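Velow Tabletop Organizer, Three-Drawer
Section 4: Setting Up and Loading the Unit

4.1 Placing the unit on a covered table
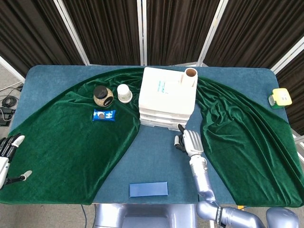
The unit may stand on felt, on a velvet or cotton cloth, or directly on a bare tabletop. Cloth that bunches under the base will tilt the housing and cause the drawers to bind.

1. Clear an area at the back of the table at least 30 cm deep.
2. Smooth the cloth outward from the center of the area. Heavy velvet should be lifted and laid again, not pulled.
3. Set the unit down with the drawer fronts facing the user. Do not drag it.
4. Open and close each drawer fully. If a drawer sticks, lift the unit and check for folds under the base.

CAUTION: Do not let cloth hang past the table edge where it can be caught by a chair or a passing person. Fold the excess under or clip it.

4.2 Using the top surface

The top surface is rated for 2 kg. It has no raised rim.

1. Place paper cups upright and back from the front edge. Fill to no more than 200 ml.
2. Keep glass jars on the tabletop beside the unit. Tighten lids before moving the unit.
3. Leave the printed label uncovered. Replacement labels are listed under Pollance part no. 82.

NOTE: A cup standing on velvet is less stable than one on a hard surface. Use a coaster or move the cup to bare table.

4.3 Loading the drawers

Load the bottom drawer first. Open one drawer at a time.

Bottom: flat boxes, heavier items.
Middle: snack packets, sealed. Do not store opened packets.
Top: small loose items.

Boxes that do not fit flat should remain on the table. Forcing a lid under the drawer above will damage the runners (see 6.2, Runner Replacement).

4.4 Cleaning

Wipe the housing with a damp cloth and dry before returning it to velvet or felt. Do not use solvent.

Rirbridge Home Storage. Rev. 26/05/2023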